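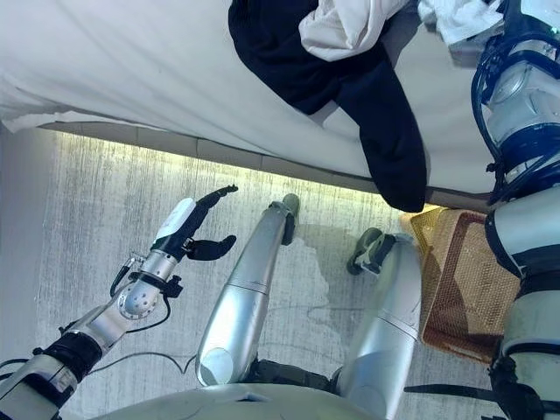

Last modified: Sep 4, 2026

Fustden Community Fitness Program
Progress report to the Rodine Fund, second reporting period

Summary

The program is running at all planned sites and attendance is above the level set out in the grant agreement. Spending is slightly under budget. The one item behind schedule is the strength class for older adults, which started late and has not yet filled its places. We are asking for one change to the budget, described near the end of this report.

Attendance

Attendance for the period was 2,826, counted as one visit per person per class. The agreement did not set a figure for the number of different people, so we do not report one, but we have started recording it and can include it next time. The early morning circuit class remains the busiest. The lunchtime class is the weakest and on several dates it ran with only a handful of people. We moved it half an hour later in the middle of the period and numbers improved a little, though it is too soon to say if that will last.

The evening running group has been split in two. New runners go out first on the shorter loop around the reservoir, and the regular group follows on the longer one. Both come back to the Minja Street gym for stretching. Before the split, some newer members stopped coming after one or two sessions because they could not keep up.

Classes and instructors

We ran 46 classes in the period that were not in the original timetable. Most were repeats of the circuit class, added when the sign-up list was full. They were paid for out of the hours left over from the delayed strength class, with no added cost to the grant.

Four instructors now work on the program. All hold current first aid certificates. One is working toward a qualification in exercise for people with joint problems and expects to finish before the winter timetable begins. We lost one instructor to a full-time job at a hospital and filled the post within the period, but three classes had to be canceled in the meantime. People who had signed up were told by text message the evening before.

Strength class for older adults

This class should have started at the beginning of the period. The room at the Fustden hall was being refloored and the work ran over. Classes are now held there twice a week. Places are about two-thirds full. Referrals from the two local clinics have been slower than we hoped, and most of the people attending heard about it from a friend or from the notice in the library. We have sent new leaflets to both clinics and will visit them again in September.

Equipment

The resistance bands, mats and light dumbbells came from Mavix and were delivered complete. Two of the mats split along a seam and were replaced free of charge. The rowing machine bought in the first period needed a new chain - this was covered by the warranty, but the machine was out of use for nine days.

Storage is still a problem at Minja Street. The closet we were given is shared with the table tennis club and is too small for both. We have asked for the use of the second closet by the rear door and are waiting for a reply.

Budget

Spending on instructor pay and room rental is in line with the plan. Printing came in under. We ask permission to move $600 from printing to equipment, to buy heavier dumbbells for the circuit class. The total grant would not change.

Next period

The winter timetable will be posted in the usual places and on the program page. Outdoor sessions will move inside when the evenings get dark, apart from the regular running group, which plans to carry on with lights and reflective vests. A short survey will go out to everyone on the mailing list, and the results will be attached to the next report.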